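Review: the Weltska slotted desk tray, after a few months of cables

I bought this thing in a bad mood. It was a Thursday, I was trying to find the one charging lead that fits my old bike light, and I'd pulled so much stuff out of the drawer that I had to sit on the floor to sort it. By bedtime I had ordered the gray Weltska tray, the one with the recessed slots, and gone to sleep feeling like a person with a plan.

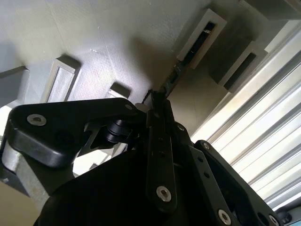 So, first impressions. I was expecting shiny plastic and I was pleased to be wrong about that. The surface is matte with a very faint speckle to it, sort of like an eggshell, and it doesn't throw glare back at you when the desk lamp is on. Fingerprints don't show. Coffee does, if you leave it overnight (ask me how I know), but it wiped off with dish soap and a bit of rubbing.

The slots are what you're paying for. They're rectangular, they're sunk into the surface, and each one has a raised rim, a lighter gray lip that you can find with a fingertip without looking. I love that rim! I didn't think I'd care, but when I'm on a call and want to stash a cable, I feel for the edge and drop it in. My previous organizer was a Clitix with felt dividers, and those flopped over if you so much as breathed near them.

They aren't all the same shape, either. The tall skinny ones have become my homes for flat things: cable ties, hook-and-loop straps, a short ribbon cable I keep for a project I will finish one day. You kind of have to line a flat strap up and feed it in end first. If you come at it crooked it catches on the rim and folds, and then you're poking at it with a pen. Elsa Pelkonen, who shares the workroom with me, hates this with a passion and just lays her straps across the top. I got used to it in a week or so.

Anything thick is a different story. A laptop charger with the brick attached isn't going in there, period. I tried a coiled extension cord too and it sat half out like a snake looking around. If most of your mess is bulky, get a box with a lid and save your money.

Depth is good, maybe a little too good. Small stuff goes down into the dark and stays there. I lost a memory card for most of April and found it when I finally flipped the tray over to clean it. Now I keep a strip of white paper folded in the bottom of the deepest slot so I can see what's down there, and that has helped a lot. I do wish the insides were a brighter color. Kirstin Lennox lent me her Camenzind for a weekend so I could compare, and that one has pale yellow wells, which look kind of silly but you can spot a paper clip from across the room.

Dust, let's talk about dust. The slots collect it, and the corners inside are square, so a cloth won't reach. A cheap paintbrush does the job. I do mine when I can't stand it anymore, and then I wonder why I waited. It says it can go in the dishwasher and I haven't dared.

It's heavier than I thought, 424 grams on my kitchen scale, and I count that as a plus. You can pull a strap out with one hand and the tray stays where it is. On a glossy tabletop it does slide a bit, so I put a scrap of shelf liner under mine. There's a version with rubber feet which costs more, and Mateja Trajkovski has that one and says the feet came off in the first month, so I feel fine about my shelf liner.

Weltska claims you can clip up to 4 trays together side by side. I only own the two. They clip with a firm snap, and getting them apart again took a butter knife and some language. Once they're joined I'd leave them joined.

Labels are my other gripe. There's a little sheet of stickers in the package and they peeled up at the corners almost right away. I ended up writing on masking tape, which I should have done from the start.

Would I buy it again? Yeah, I would, and I did, that's how I ended up with the second one. It suits you if you have a lot of thin, flat, stringy things and you're willing to spend a second lining them up. If you want to sweep an armful of junk off the desk and into a hole, you'll be annoyed by it every day. Mine lives to the left of the keyboard, and the bike light lead has the slot closest to me, with its own piece of tape.

Last updated: April

More reviews
Kirkitz under-desk basket: big, ugly, useful
Camenzind drawer inserts compared
Label makers versus masking tape
A pegboard for people who rent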